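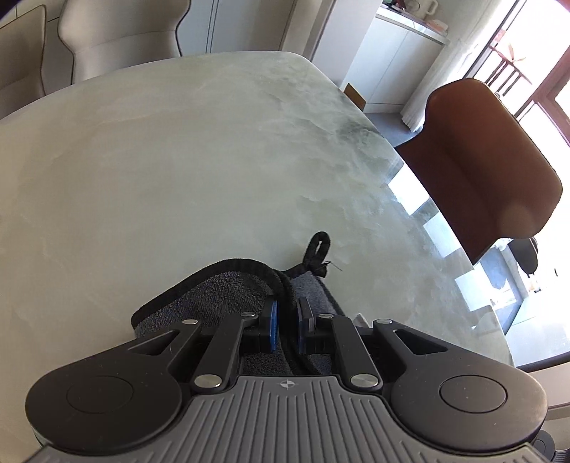 Where Does Dust Come From?

A Learning Page for Young Readers
Published by the Pludport Museum of Everyday Science

Every home has dust. It gathers on shelves, under beds and behind doors. It settles on a table that was wiped the day before. People have been sweeping it up for as long as they have had floors, and it has always come back. This page explains what dust is made of, how it moves and why it lands where it does.

What is dust?

Dust is a mixture of very small pieces of many different things. The pieces are called particles. A particle of dust may be a bit of soil, a thread from a sock, a crumb, a grain of pollen from a flower or a flake of skin from a person or a pet. Dust can also hold soot from candles, salt from the sea and tiny parts of insects.

No two homes have quite the same dust. A house near a beach will have more sand and salt in it. A house with a cat will have more fur. An apartment beside a busy road will collect small pieces of rubber that have worn away from car tires.

How small is it?

Scientists measure dust in micrometers. There are one thousand micrometers in a single millimeter, which is the smallest space marked on most school rulers. Many human hairs are between 50 and 100 micrometers wide. A grain of pollen may be 28 micrometers wide, and some dust is much smaller than that. Most people cannot see one separate particle of this size without a microscope. When you see dust on a shelf, you are looking at a great many particles lying together.

How does dust get indoors?

Some dust comes from outside. Wind carries it through open windows and through the narrow gaps around doors. Shoes bring in soil. Coats and school bags bring in pollen, especially in June, when many grasses are in flower.

Other dust is made inside the home. Clothes, blankets, carpets and curtains are made of fibers, and small pieces of these fibers break off each time the cloth is rubbed or shaken. Paper sheds fibers too. Cooking sends tiny drops of oil and bits of smoke into the air, and for this reason the dust on top of a kitchen cupboard is often sticky.

People also add to the dust. Your skin is always growing. New skin forms underneath, and old, dry skin on the outside comes away in flakes too small to notice. This does not hurt and it happens to everyone.

Why does dust float?

A stone falls quickly when it is dropped. A speck of dust falls slowly. Gravity pulls on both of them, but the speck is so light that the air pushing back against it slows it down. Even a small movement of air, such as the one made by a person walking past, can lift it again.

You can see this on a sunny morning. When a beam of sunlight enters a dim room, bright specks may be seen drifting in it. The dust is in the rest of the room as well. The sunbeam makes the specks easier to see because they scatter its light toward your eyes.

Why does dust stick?

Once dust has landed, it does not always slide off. Very small particles cling weakly to almost any surface they touch. Static electricity can make them cling more strongly. This is the same force that makes a balloon stick to a wall after it has been rubbed on a sweater. Television screens and plastic toys often become dusty for this reason.

A dry feather duster may push much of the dust back into the air, where it floats for a while and then comes down somewhere else. A slightly damp cloth holds on to it. Microfiber cloths are made of threads much thinner than ordinary cotton. The threads have a large amount of surface between them, and dust becomes trapped there until the cloth is washed.

Dust that travels

Dust can go a very long way. Strong winds over the Sahara, a large desert in Africa, lift fine dust high into the sky. Some of it crosses the Atlantic Ocean and falls on the forests of South America. It contains a substance called phosphorus, which plants need in order to grow.

Dust also arrives from space. Small grains left behind by comets and broken asteroids fall to Earth all the time. They are mixed with so much ordinary dust that they are very hard to find.

Is dust harmful?

For most people, a little household dust is not a problem. The hairs inside the nose catch many of the larger particles, and a sneeze can push them out. Some people have allergies or asthma, and dust may make them cough or give them itchy eyes. Very often the cause is the dust mite, a tiny animal that feeds on flakes of skin. Washing sheets in hot water and letting fresh air into bedrooms can help to keep the number of mites low.

Try it yourself: a dust catcher

You will need:
4 white index cards
Clear sticky tape
A pencil
A magnifying glass
An adult to help with cutting

1. Ask the adult to cut a square hole in the middle of each card.
2. Cover each hole with tape, so that the sticky side faces up.
3. Write the name of a different place on each card – for example, "kitchen," "hallway," "bedroom" and "windowsill."
4. Leave each card in its place for one week, sticky side up.
5. Look at the tape through the magnifying glass. Draw what you find.

Compare your drawings. Which place had the most fibers? Did any card catch something with a color?

Words to know

Fiber: a thin thread, such as those in cloth or paper.
Micrometer: a very small unit of length. One thousand micrometers make one millimeter.
Particle: a very small piece of something.
Pollen: a fine powder made by flowers and some trees.

Text by Nantana Rungrueang, Learning Department. Last reviewed 16 April 2020. Teachers may print this page for use in class.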